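Moving the last of the tomatoes

I gave up the garden plot in Sterkdale in March and moved what I could to the strip behind our new place. It is smaller than the plot by a good deal, and it gets sun only until 2 in the afternoon. I had grown tomatoes on the old plot every summer and wasn't ready to stop.

The seeds were the main thing. I had 239 of them left from an old paste tomato called Verkidska, dried on a plate and kept in an envelope in the kitchen drawer. I sowed them all, because old seed comes up badly and I expected to lose most of it. They came up fine. By the time the nights were warm enough I had far more seedlings than ground, so I gave trays away to anyone on the street who would take one.

The soil was worse than I expected. Under a thin layer of grass it was clay with bits of brick in it. I dug it over twice and put in compost from Kongkaew, the yard out past the rail bridge. They deliver, but only in full loads, and we ended up with roughly 400 pounds more than the strip could hold. The rest went under the hedge.

Staking is where I always fall behind. Verkidska is a tall plant that keeps growing until the cold stops it, and I tend to wait until the stems are already lying down. Then I push the stake in too close and go through a root. 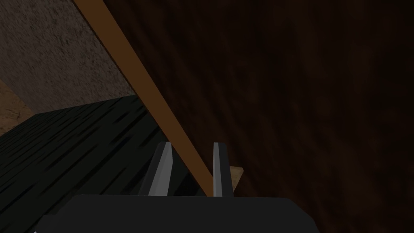
Thitima Phuthong wrote to me after my last post to say that she puts her stakes in first and plants beside them a week later, and that she hasn't broken a root since she changed over. She also said I tie too high. One loose tie below the first flowers is enough until the plant is waist height, in her view, and strips of old T-shirt work better than string.

I tried her way on the back row. The plants there stood up through the big storm in July, and two in the front row did not. It may have been the wind direction. I'm going to do all of them her way next year and see.

The fruit came late, with the short sun. I picked the first ones at the end of August and they were smaller than at the old plot, though the taste was the same. Most went into sauce. I also grew a few plants of Flodia, a yellow cherry kind, and those did better in the shade than I thought they would. My daughter ate nearly all of them off the vine.

I have saved seed from both. The envelopes are in the same drawer, with the names on them this time.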